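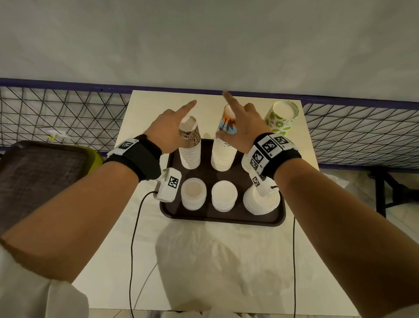
Vernon Ross has managed beverage service at the Branside Conference Center for six years, and in August he completed its change to compostable supplies. The center serves 800 hot drinks on a full meeting day. Under the new policy, paper cups and lids are set out together on a serving tray, and patterned cups, leopard print among them, are permitted if the supplier certifies the inks.

"The lining was the difficult part," Mr. Ross said. "Our hauler, Tuder, would not accept the cups we had been buying, and we had 2 months left on that contract."

The center now recovers 85 percent of its used cups. Mr. Ross attributes the figure to the placement of collection bins at the exits.

"Guests carry a cup out of the session and finish it in the hallway," he said. "We had the bins beside the coffee."

A similar program is under review at the Drunari annex, where lids are still collected separately.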